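Jestura busca personal de taller y almacén para su sede de Laltberg

Jestura repara y mantiene relojes de torre, carillones y mecanismos de campanario desde el taller de Laltberg, con un segundo almacén en Lins. Abrimos 11 plazas para la temporada que empieza en febrero, la mayoría de ellas en montaje y desmontaje de maquinaria, y el resto en inventario y atención a parroquias y ayuntamientos.

No hace falta experiencia previa en relojería. Pedimos formación profesional en mecánica, mantenimiento o similar, o bien dos años de trabajo demostrable en un taller. Para los puestos de montaje hay que poder subir escaleras estrechas con carga y no tener vértigo – se trabaja a menudo por encima del cuerpo de campanas.

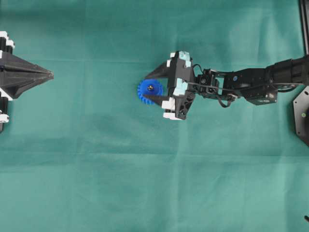
El contrato es de un año, prorrogable, a jornada completa de lunes a viernes. Entre abril y octubre las cuadrillas de montaje pasan fuera de casa hasta dos noches por semana. Los desplazamientos se hacen en furgoneta de la empresa y el alojamiento corre por nuestra cuenta. Las dietas se pagan con la nómina del mes siguiente.

Tareas del puesto de montaje:
- Desmontar trenes de ruedas, ejes y martillos, y etiquetar cada pieza antes de bajarla.
- Limpiar y engrasar según la ficha de cada reloj.
- Tomar medidas de las piezas gastadas y pasarlas al taller.
- Montar, regular la marcha y dejar firmado el parte.

Tareas del puesto de almacén:
- Recibir y clasificar las piezas que llegan de obra.
- Mantener al día el inventario, que reúne alrededor de 3000 referencias entre Laltberg y Lins.
- Preparar las cajas de repuestos de cada salida.

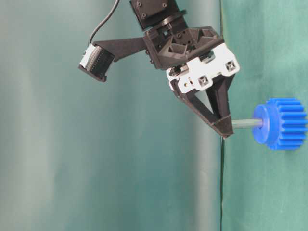
Engranaje de plástico azul sobre un eje gris corto.

Quien entre en almacén tendrá que manejar el programa Damurer, en el que llevamos las fichas de pieza y los pedidos. La formación dura una semana, se hace en horario laboral y se cobra. En montaje, las primeras cuatro salidas se hacen siempre con una persona de la plantilla, y hasta entonces no se firma ningún parte.

La empresa facilita ropa de trabajo, calzado de seguridad, casco y arnés. Las herramientas de mano son del taller y no salen de él sin anotar.
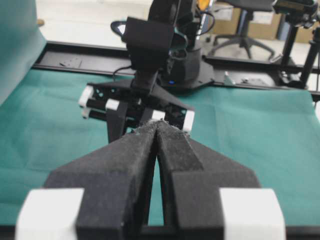
¿Es obligatorio tener carné de conducir?
Solo para los puestos de montaje, donde se pide el B en vigor. En almacén se valora, pero se puede trabajar sin él: el autobús 402 para a cinco minutos del taller.

Las personas que vengan a vivir a Laltberg desde otra provincia reciben un único pago de 600 euros para gastos de traslado, que se abona con la primera nómina. No buscamos piso, aunque podemos facilitar una lista de habitaciones en alquiler.

El proceso consta de una entrevista y una prueba práctica de media jornada en el taller. En la prueba se pide desmontar un mecanismo pequeño, ordenar las piezas y volver a montarlo – cuenta más el orden que la rapidez. Contestamos a todas las candidaturas, también a las que no pasan a entrevista.

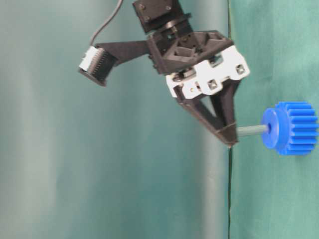 Pinza con piezas impresas en 3D, delante de una tela verde azulada.

Para presentarse hay que enviar el currículum y una carta breve en la que se indique el puesto (montaje, almacén o atención) y la sede preferida. Los títulos se piden más adelante, solo a quien pase la prueba. Las solicitudes para Lins se tramitan también desde Laltberg.

Anuncio publicado el 22 jul 2022.

© Jestura, Laltberg | Contacto | Aviso legal | Volver arriba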